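**Trakau** is a two-arm tabletop robot built in a shared workshop in Stuturmont by Blagoje Dumitrescu and Quyên Kim. It is used to study the packing of folded clothes into plastic bins. The name also covers the control software, which runs on a secondhand desktop computer.

## Design

The arms are mounted on one side of a table, with a wall behind the work area. Each ends in a gripper with two black fingers. Dumitrescu designed the finger mounts; Kim wrote the motion planner, Jelik, which replaced an earlier script in May. Joint positions are logged at 48 samples per second, and the power supply is rated at 500 watts.

## Packing task

Garments are folded by hand before a run and placed upright in a translucent bin, side by side. Jeans are handled flat. Glare on the tabletop is a known source of error in edge detection — the effect is strongest on varnished surfaces — and the planner discards saturated regions before it searches for a bin wall.
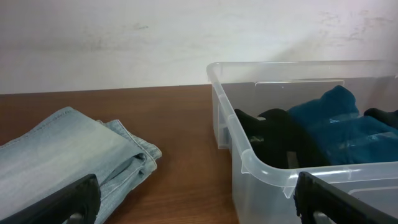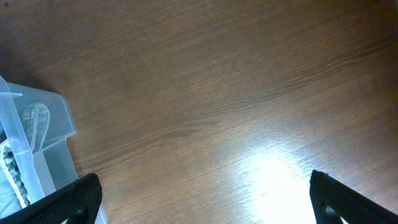
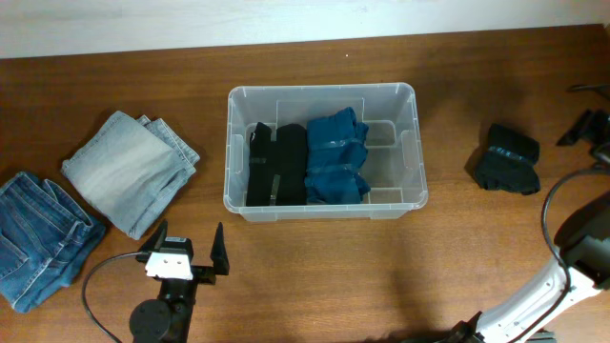 *Trakau workspace in Stuturmont, with a translucent bin on the tabletop.*

## Test record

The log for version 4 holds 648 attempts. A run is counted as complete when both arms have returned to their rest position. Dropped garments are recorded separately, under a scheme taken from the builders' earlier sorting machine, Hendriks. Version 4 has no force sensing at the fingertips.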